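Automation Lab, Unit 9: Comparing finger pads on soft textile
Course notes by Meinrad Grabner, workshop Wamport

In this unit we compare how two-finger grippers hold knitted fabric. The task is hanging socks on a small clip hanger with two arms. Please read these notes before you come to the bench.

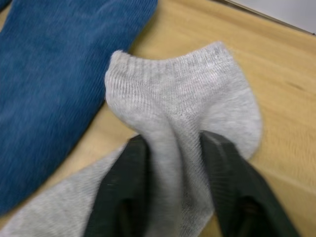
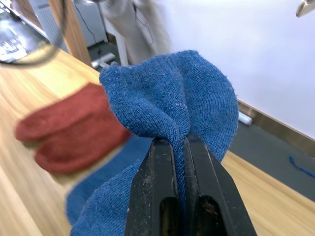

Wrist views, first with the gray sock and then with the blue one.

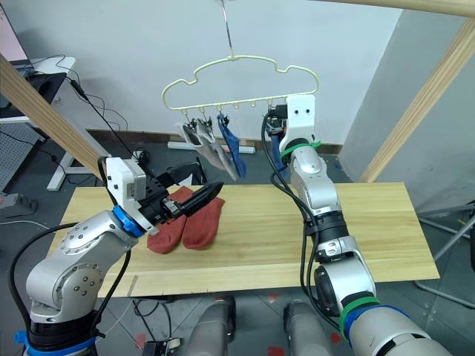
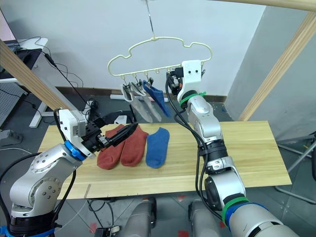
1. What to look at in the wrist view

A sock has almost no stiffness, so the fingers always collect more fabric than you want. Note for each trial if the pinch is at the cuff or in the middle of the sock. A pinch in the middle makes a thick bunch, and the clip can not close over it.

2. What to look at in the head view

Check the height of the right gripper against the bottom bar of the hanger – this is the most common mistake of last June. When two socks of the same color lie side by side, write down which one the left arm has approached.

3. Trials

Each group makes 56 trials per pair of fingers, with a closing time of 700 ms. Turn the wrist by 90 degrees after the first half. Femke Kuipers has the log sheets, and Jozef Visser will show how to change the fingers.

4. Report

One page and one table. Failed grasps are also results, so please keep them in.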